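Skernbridge Fruit Packing Notes
README, last touched 3/23/20

Hello! If you've landed in this folder you're probably after the notes on packing mixed fruit into zip bags at the kitchen table, so this is the file to read first. I started it in February as a scrap list for myself and it has grown a bit (sorry about the older entries, my spelling was all over the place).

What's in the folder

There are 138 entries in packing.txt, one per bag. Each line gives the bag size, what went in, the order it went in, and a remark if I had one. Sizes are just small and large. A large bag takes up to 1000 g before I start worrying about the zip, and I don't go over that, however tempting one more peach is.

fruit_names.txt is the list of words I use. Please stick to it if you add anything! I write "longan" for the little brown ones and "stone fruit" for anything peachy I can't put a proper name to. Early on I had three different words for the same thing and sorting it out took me a whole evening.

How I pack

Big fruit first, pushed right down to the closed end, then the small round ones into whatever gaps are left, then something soft near the opening. I lay the bag flat on the table while I do it. Standing it up looks quicker but the longans all run to the bottom and you end up with a lump.

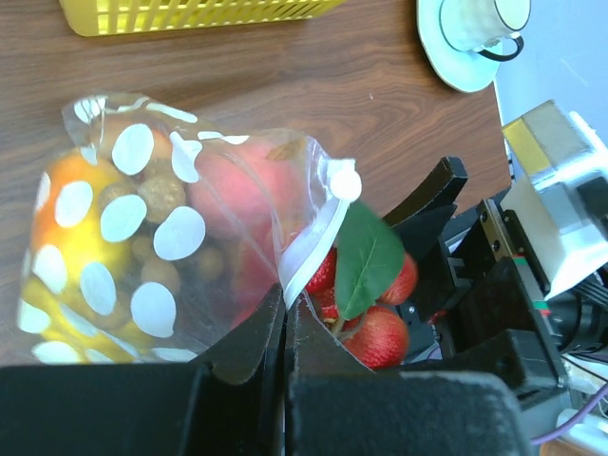
The zip is the fiddly bit. I press the air out with the flat of my hand, starting at the far end, and leave a finger's width open until the very last moment. Gumura bags close with a nice firm click, Trastari ones need going over twice - I've put a T next to those lines so you can leave them out if you want.

Things to know before you use it

Weights come from my old Sarantis kitchen scales, which only read in steps of 100 g, so don't expect anything finer. Entries with no weight are ones where I forgot. Bruising is marked yes or no and it's only my opinion, looking at the fruit when it came back out.

There are 6 lines marked "redo" where the bag split along the seam. I left them in, and they're handy if you want to see what too full means.

Still to do

Grapes. I keep putting them off - on the stalk or off? Also a proper note on washing and drying, as at the moment it's scattered through the remarks. If you'd like to add your own bags, copy the layout of the last line in packing.txt and put your initials at the end.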